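Skenden Introduces Frozen Sour Cherry Filling for Home Bakers

June
By the Skenden press office

BOVLEY – Skenden, a producer of frozen fruit, is introducing a ready sour cherry filling for pies, turnovers and small cakes. The filling will be in the freezers of 13 shops in Bovley and the nearby towns from the first week of the month. It is sold under the name Isah, which our customers know already from our frozen plums.

The cherries are picked ripe, pitted and cooked for a short time with sugar, lemon juice and a little corn starch. There is no coloring in the filling and no added flavor. One bag is enough for one pie of the usual size. It can go into the pastry still frozen – in this case the pie needs more time in the oven, and the instructions on the bag explain how much.

We began to work on this product after many requests from people who like to bake with sour cherries but cannot find them fresh. The season is short, and the fruit becomes soft very quickly after picking. In the spring we gave test bags to 1177 households and asked them to bake what they wanted. Most of them made a pie with a lattice top. A good number made dumplings, which we did not expect, and for this reason a dumpling recipe is now printed on the back of the bag.
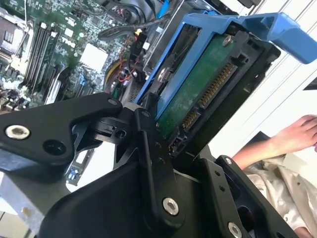

The testers also told us that the first version was too sweet. We reduced the sugar two times before we were satisfied, and the final filling has a clear sour taste. Those who prefer it sweeter can mix in a spoon or two of sugar after thawing.

The fruit comes from orchards in the Meritz valley, where Skenden has bought cherries for many years. The bags are closed with a strip, so it is possible to use one half and return the other half to the freezer. After thawing, the filling keeps in the refrigerator for 3 days.

A leaflet with recipes, among them a cherry pie with almond crust and a simple tray cake, is available free of charge in all participating shops. Shops outside the Bovley area that wish to carry the filling are welcome to write to the Skenden sales office. Deliveries to new shops can start in September.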